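Unit 4: Collecting Demonstrations in Simulation
Course notes, H. Brandes

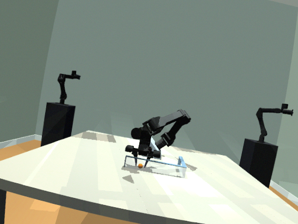 Fig. 4.1. Simulated ball task: open gripper over the tray, orange ball between and just below the fingertips.

4.1 What counts as an example
One example is a full episode: joint positions, gripper opening and rendered views, stored at every step from reset to stop. An episode ends on success or after 300 steps. Failed episodes are kept but labeled - do not delete them.

4.2 Varying the start
Draw a new ball position inside the tray at each reset. Record the random seed with the episode. A policy trained on one start position will learn the position and ignore the ball.

4.3 Lab work (due Monday)
Work in groups of 2. Each group records 40 episodes by teleoperation. The pooled class set should reach 500. Read Kalinowski's notes on action scaling before you start.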